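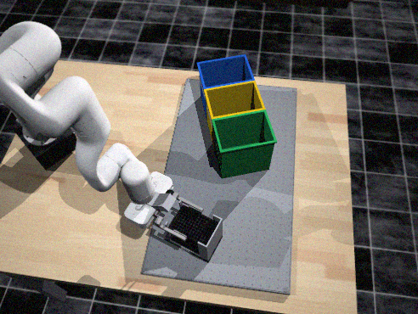
A light wooden table with three open bins on a gray mat

Can the town council refuse to put our petition on the ballot?

Posted by Cường Đàm in Local Government and Voting

I live in Skekumville and since November I help to collect signatures for a petition. We want the voters to decide if council meetings must be held in the evening. Now they start at 10 in the morning, when most people are at work. We turned in 1,191 signatures. The clerk threw out 533 of them and says we are now below the number that is needed. 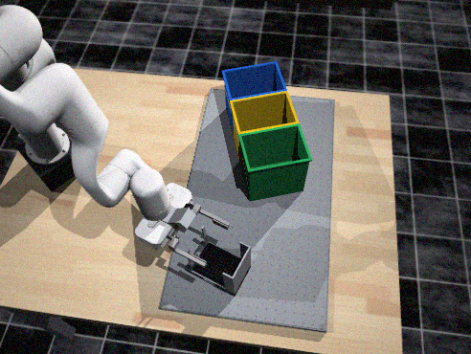

The letter gives only one reason, "address does not match the voter roll." I know some of these people. They moved from one street to another inside the town, and they are still registered. Also the letter says the council "is not obliged" to take up the matter even if we had enough. Is this correct? I would like to understand the rules before I go to speak with the clerk, so I do not waste her time or mine.

Diệp
3 people found this helpful

There are two different matters in your letter and I would keep them separate.

First, the signatures. Ask the clerk in writing for the list of rejected lines, with the reason for each one. In my state a voter who moved inside the same town still counts if the signature matches, but in other states it does not. Look in the election code under "petitions" or "initiative." Check also if there is a cure period, it means extra days to correct mistakes or bring more names. In Parneck, where I live, it was very short, and we almost missed it. 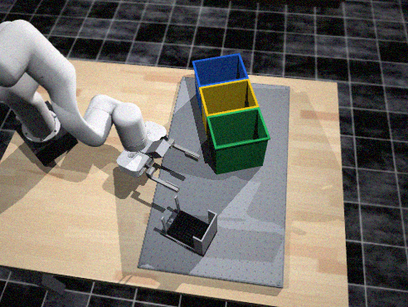 Second, can the council refuse

This depends on what your town charter calls your petition. If it is a binding initiative, usually the council must adopt it or send it to the voters. If it is advisory, they can often put it in a drawer - I am sorry, but it is so. Read the first page of your form, the word should be printed there.

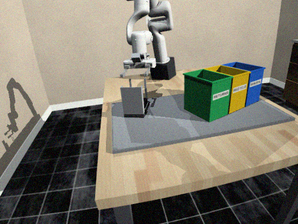
If the charter is not clear, call the state election office before you pay a lawyer. They cannot give you legal advice, but they can tell you which section applies.

Bình Kiều

Same thing happened in Trerkover. They will always find a reason. Just collect more next time, we got 3,875 and they stopped arguing.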